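Workshop notebook, Cirnska bench
Aug 10, 2020

Second round on the casting resin for the drawer pulls. The first batch stayed tacky on the underside and I wanted to find out if the trouble was the ratio or the temperature in here.

Changes from last time: went back to the slow hardener, mixed by weight and not by volume, and let both parts stand on the bench overnight before opening them. The Cernov sheet gives the ratio by weight only. We had been using it as if it were by volume, so that is probably most of the problem right there.

Batch size was 840 g total, split into 2 pours. Mixed slowly with the flat stick, scraped the sides and bottom, moved it to a clean container and mixed again. The second container matters. Last time I scraped the unmixed stuff off the wall straight into the mold and I think that is where the soft streaks came from.

First pour went into the old silicone mold, the one with the nick in the corner. Second pour went into the new mold made from the Pai silicone. Dusted both lightly with talc, knocked out the extra. Warmed the surface with the heat gun on low for bubbles, kept it moving. Overdid it slightly on the old mold and got a ripple near the edge. It will sand out.

Pot life was shorter than I expected. The mix was still fine at 20 minutes, noticeably thicker by the time the second mold was full. Next time pour the detailed mold first while it runs easily, then the plain one.

Pigment: used the gray paste, stirred into the resin part before the hardener went in. Color looks even so far. The tub is nearly empty and somebody should put it on the order list. I would stay with the paste. The powder from Nirudholm clumps no matter how long you stir it, and the specks show up after polishing.

Shop was warm, around 38% humidity on the wall gauge. Left both molds level under the cardboard cover with the door shut. Please don't lift the cover to check on them.

Still to do:
- demold, old mold first
- fingernail test on the underside, same spots as last time
- weigh the finished pieces and write it on the mold card
- drill one scrap piece for the screw insert and see if it cracks
- recut the base board for the new mold, it rocks a little

If the underside is hard all over, I'll call the ratio fixed and write it on the cabinet door in marker. If it is still tacky I'll repeat with the same weights and the fast hardener before blaming the silicone.

Note on measuring: the marks on a cup are good enough for rinse water and for checking how much a mold holds. For resin use the scale. Zero it with the cup on, add part A, write the number down, then add part B.

Last updated: Aug 10, 2020
2 comments | 0 shares

Recent entries
Sanding grits for cast parts
New mold, base board and box
Tacky underside, first batch
Scale check and spare batteries
Shelf plan for November

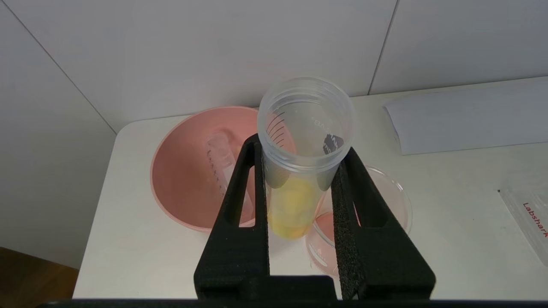 Clear cup with graduation marks on the side.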